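**Call for participants: come and spend two hours teaching with us**

Hello, and thank you for stopping to read this! We are the Harries project, a small research group at the Dunau lab, and we are looking for people who would like to help us with a study on how robots learn kitchen work from ordinary people. You don't need to have touched a robot before. In fact, for this round we would rather have folks who haven't, so if you've been telling yourself that this kind of notice is meant for engineers, please keep reading.

First, a little about what we are trying to find out. Most of what our two-armed setup knows, it has learned by being guided through a task again and again by someone in our own group. That has served us well, but we all move in much the same way by now, and we noticed that the robot had picked up our habits along with the skill. Last spring we tried something new, which we have been calling the Vikow method (it's the name of the street the idea was argued out on, nothing grander than that). The person guiding the arms is asked to stop partway through, let go, and pick up again from a slightly awkward position. The recordings look messier, and a few of them made us wince, but a robot trained on them recovered from a bad grip noticeably more often than one trained on our tidy ones. We were delighted, and also a bit suspicious, because every one of those recordings came from people who already knew the equipment. So now we need fresh hands!

The task is steamed buns. They are soft, they are round, they don't much like being squeezed, and they have to travel between a steamer and a plate without anything dramatic happening to them.
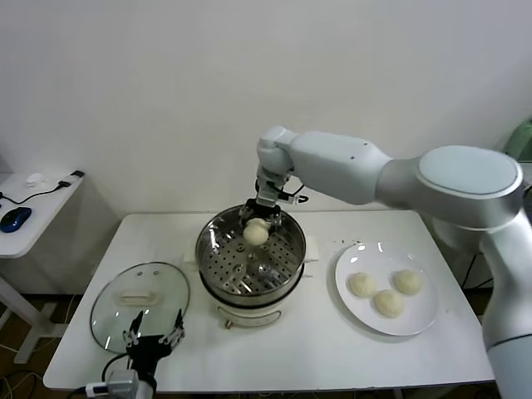 The bun task, with the steamer, its glass lid and the plate on the table.
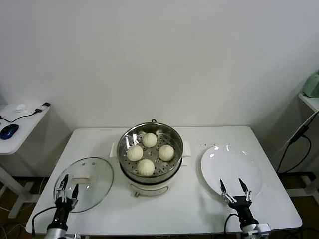
A visit takes two hours from start to finish, and a good part of that is talking. When you arrive we'll sit down with you, go over the consent form, and answer whatever you'd like to ask. Then you'll have a practice period with the controls, for as long as you need to feel comfortable - some people take to it in minutes and some want a good deal longer, and both are fine with us. After that you'll do a series of 11 short runs, with a break whenever you want one. We finish with a chat about which parts felt natural and which parts felt like wearing somebody else's gloves. That last conversation matters a great deal to us, so please don't be shy about complaining.

We would love to hear from you if you:

- are 18 or older
- can sit or stand comfortably at a table for a while, with breaks
- can use both hands to work a pair of hand controls
- have not taken part in one of our earlier studies

Left-handed people are very welcome, and so far we have had far too few of them. The same goes for anyone who cooks for a living, or who hasn't cooked in years. If you wear glasses, bring them. If you have a condition that affects your grip or gives you a tremor, write to us anyway and we'll talk through whether the controls would suit you.

We record the movements of the controls and the arms, along with video from cameras pointed at the work table. Your face is not part of what we keep, and your name is stored apart from your recordings. You can stop at any point, and you can ask us to delete your data up to the end of November, with no explanation needed.

Every participant receives a gift card as a thank-you, given in full even if you decide to leave early. We also pay your bus fare. Tea and coffee are in the room next door, along with cookies if you come early enough in the day.

Sessions are held on the second floor of the Jendham building, which has an elevator and a step-free entrance on the parking lot side. We run them on weekdays, and on Wednesday we stay open until 8 p.m. for people who work during the day. Those evening places go fast, so mention it right away if that's the only time that suits you.

To sign up, send a short note to the Harries project mailbox or leave your details at the Jendham front desk. Tell us which days work for you and whether you are left- or right-handed. We'll write back with a time, directions, and a copy of the consent form so you can read it at home first.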